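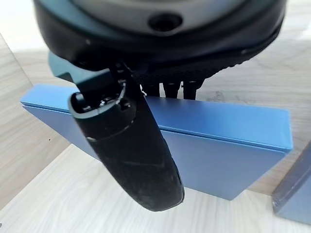
Abena Ankrah had the kettle on before I'd got my coat off, which was kind of her, as I'd come all the way to Ploranley to ask about the week her robot kept dropping things.

"Oh, it wasn't a week," she said. "It was nearly a month! It just felt like a week because I didn't sleep."

Abena looks after the packing bench at Tsikata, a small outfit that puts gift boxes together for other people's shops. The arm lifts each box, turns it and sets it down. In July it began letting go early (not every time, which would have been easy to spot). Out of 200 lifts on the first bad day it dropped two. By the end it had dropped 79 in a single shift.

So what did she think it was?

"The boxes, of course. They're a bit shiny. I rang the supplier and was quite rude to them, and I've since said sorry."

Then she blamed the software, and then the light. It was Fiifi Yakubu, on evenings, who took hold of one of the fingers with the power off and gave it a wiggle. It moved. A screw had been backing out a tiny bit each day, and the finger was giving way under load.

"He came and found me in the canteen and said, 'Should it do this?' and I said no, it really shouldn't."

I asked if anyone had been hurt, and she put her mug down. One box had come off mid-swing and gone past Fiifi's ear. He'd been standing inside the line, checking a label, with the guard open.

"That's the bit I still think about," she said. "The guard switch had been taped down. We all knew it was."

The tape has gone now. The fingers get checked by hand at the start of every shift, and there's a sheet to sign. She showed me the sheet. Friday was blank, and she went off to find out why.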